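Gutwood Coloring Pages: Data Card

This site uses cookies to remember your language and display settings. Accept | Manage settings

Version and status

Gutwood Coloring Pages is a collection of 2,000 printable line drawings for children and adults, kept as black outlines on a white background. This card covers the second release, dated October 3, 2018. It replaces the earlier card in full. Users who hold a copy of the first release are advised to download the collection again, as file names have changed.

Contents

The drawings are divided into 8 subject groups: animals, vehicles, food, plants, buildings, seasons, shapes and patterns, and people at work. Each drawing is supplied as a PDF for printing and as a PNG for use on screen. Both files carry the same name apart from the ending.

Of the full set, 496 pages belong to the shapes and patterns group, the largest of the eight. This group contains the simplest outlines in the collection and is recommended for the youngest users. Cubes, cones, stars and plain borders are all filed there. 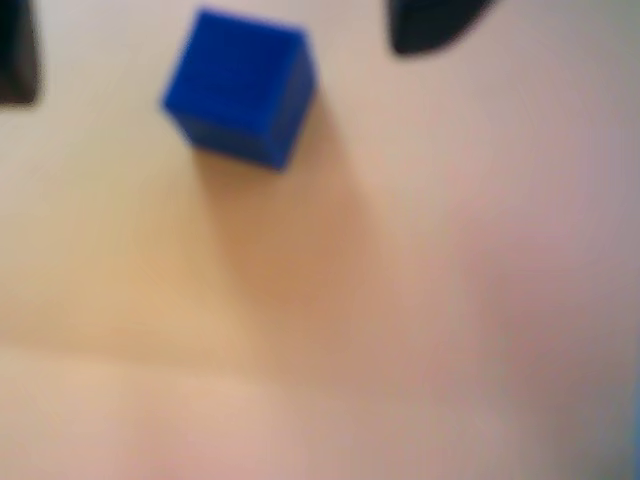

Blue cube on a pale tabletop.

Each entry in the index file has the following fields:

- page_id: a unique number, never reused
- title: a short title in English
- group: one of the subject groups listed above
- detail: a level from 1 (few lines) to 4 (many small areas)
- artist: the name or initials under which the page was submitted
- orientation: portrait or landscape

The title field is free text and has not been fully checked for spelling. Searches should be made on group and detail where possible.

Sources

The drawings come from three places. The larger part was drawn for the collection by artists working with the Srour print studio. A second part was scanned from activity sheets issued by Skoltmont and cleared for reuse in writing. The remainder was sent in by readers through the submission form, each with a signed statement that the work is the sender's own. Pages showing film, television or game characters were declined at intake.

Preparation

Scanned pages were straightened, cleaned of specks and converted to pure black and white. Broken outlines were closed by hand so that the fill tool in common paint programs does not spill into neighboring areas. Maysoun Haddad assigned the detail levels for the whole collection. Dario Lo Presti reviewed the pages at level 4, where thin lines had been lost in the first conversion.

Known limitations

Pages in the seasons group show mainly northern winters and autumns. Some landscape pages lose a narrow strip at the left margin on printers that do not support full-page output; selecting "fit to page" corrects this. The detail levels reflect one person's judgment, and neighboring levels overlap in places.

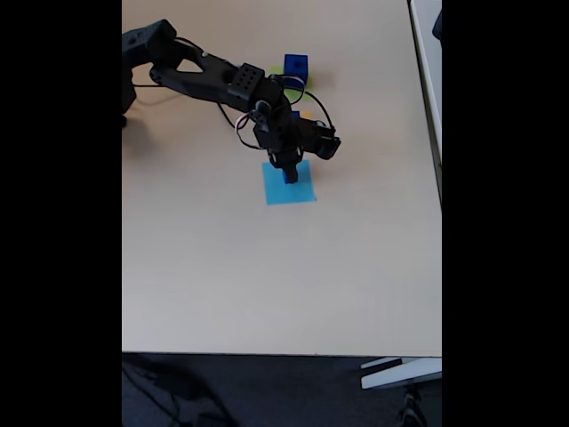
Bríd Brophy wrote to the project that levels 2 and 3 were hard to tell apart in the plants group, and that her class had found several level 2 flowers slower to finish than anything at level 3. She asked whether the number of closed areas on each page could be published next to the level. The field is under consideration for the next release. Until then, teachers are advised to print one page from each level before preparing a full set.

Permitted use

The drawings may be printed, copied and colored without charge at home, in schools, in libraries and in care settings. Colored pages may be displayed or shared online. The original files may not be sold, alone or as part of a book, and may not be offered as wallpaper downloads on other sites. Requests for commercial use are handled by Drendov under a separate agreement.

Credit is requested in the form "Gutwood Coloring Pages, second release." The artist's name should be added where a single page is shown.

Corrections and removal

Errors in titles or groups should be reported with the page_id. Artists who wish to have a page removed should write from the address used at submission. Removed pages are deleted from the next release and their numbers stay empty. Elias Fakhoury maintains the index file and the list of changes.

Contact the Gutwood collection | © 2018 Gutwood Coloring Pages | Back to top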